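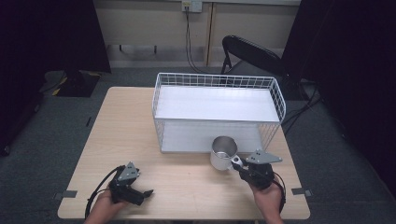 Tineke Verhoeven wrote to me after the last post to say that her kitchen scale disagrees with itself depending on which corner of the counter it sits on, and that she had thrown out one perfectly good scale over this before getting suspicious of the counter. Her message also asked whether a scale can be tested at home without buying a set of certified weights. It can, up to a point, and the rest of this post covers how I do it.

A cheap digital scale has one or more load cells under the platform. A load cell is a piece of metal that bends a very small amount under load, with strain gauges glued to it. The gauges change resistance as the metal bends, a converter chip turns that into a number, and the firmware multiplies the number by a stored factor. The stored factor is set at the factory. Most of what goes wrong later is in the metal, the feet, or the battery.

There are separate errors to look for, and they should not be mixed up. Zero drift means the empty reading moves. Span error means the reading is off by a fixed percentage at every load. Corner error means the reading changes with the position of the load on the platform. Repeatability is the spread you get from putting the same thing on and taking it off again. A scale can be good on one and poor on another. My Torkodora is repeatable to the last digit and reads high by a steady amount, so I consider it a decent scale with a bad factor.

Start with repeatability, which needs no reference at all. Put the scale on a hard surface, let it warm up for 10 minutes, and press tare. Place any stable object in the middle of the platform, write down the reading, lift it off, and wait for the display to settle. Do this 10 times. If the readings spread over more than 2 grams on a scale with 1 gram resolution, stop there and replace the battery. If they still do, the scale is not worth testing further.

Corner error is next. Use the same object and place it halfway between the center and each corner in turn. Write the numbers on a sketch of the platform so you can see the pattern. One low corner usually means a foot that is sticking or touching the housing. On the Prosto I had a crumb wedged under the platform edge for what must have been years, and every reading toward the left side was light.

For span you need a known mass. Coins are good if they are fairly new and you can find the issuing mint's published weight. A US nickel is specified at 5 grams, so 50 of them should come to 250. Individual coins vary, but the variation averages out well enough in a stack that size. Water is the other option. A liter of water at room temperature has a mass slightly under a kilogram, and the weak point is the measuring jug, whose printed line may be off by more than the scale is. I use water only as a sanity check. 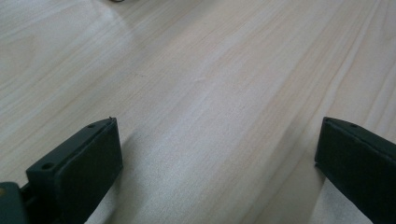 Does the surface under the scale matter that much? It matters more than the brand of the scale, and a counter that flexes or slopes will produce errors that look exactly like a failing load cell.

A slope reduces the reading by the cosine of the angle. At 3 degrees that is a loss of slightly more than a tenth of a percent, too small to see on a loaf of bread. Flex is the larger problem. If the surface sags, the housing can twist and the feet stop sharing the load the way the factory assumed. A soft mat or a folded towel does the same thing. Rotate the scale in place and repeat the corner test. If the low corner moves with the scale, the fault is in the scale. If it stays in the same part of the room, the fault is in the counter.

I ran the full set in July on the Prosto, the Torkodora, and an old Van Dijk spring scale I picked up at the Minddale flea market. The Van Dijk has visible hysteresis: it reads differently when you approach a load from below than from above. I still use it for potatoes.

Tineke, try the rotation test first and send me the numbers for all the corners, along with the resolution printed on the label underneath.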